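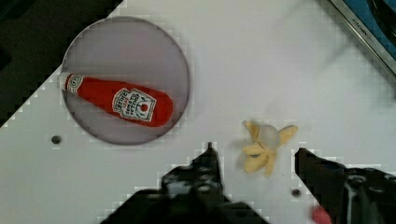 **Ticket:** wrist camera feed degrades on Pedska controller
**Opened:** 2018-05-23
**Site:** Ollberg test cell
**Status:** open, workaround in place

Fault: with the Basent two-finger gripper fitted, the wrist stream goes blocky along high-contrast edges, worst where the white table meets a dark background. Labels away from that edge stay readable. Same gripper on the older Sivakumar controller: not reproduced.

Checked so far:

- Camera cable reseated at both ends. No change.
- Lens cleaned. No change.
- Gripper supply measured with fingers open and closed. Within limits.
- Stream bitrate found at the Pedska default, 400 kbit/s. The Sivakumar unit does not cap it.

Raised the cap on the Pedska and restarted the stream. Edges improved, but the overhead view then began to lag the wrist view by 2 frames. Both cameras share one USB hub.

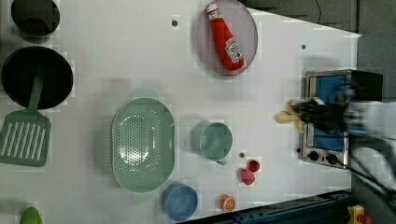
Moved the overhead camera to its own port. Lag gone on the bench, not yet confirmed over a full pick run with the toy kitchen set.

Separate point on the Basent fingers: the narrow tips suit the soft banana but need a closer approach angle than the wide pads. Grip force left at setting 2 for all soft items. Please don't change it while this ticket is open, or the two controllers can't be compared.

Next: repeat the pick run on both controllers with identical bitrate, and log dropped frames per camera. If the Pedska still drops frames with separate ports, pass to the supplier with the logs attached.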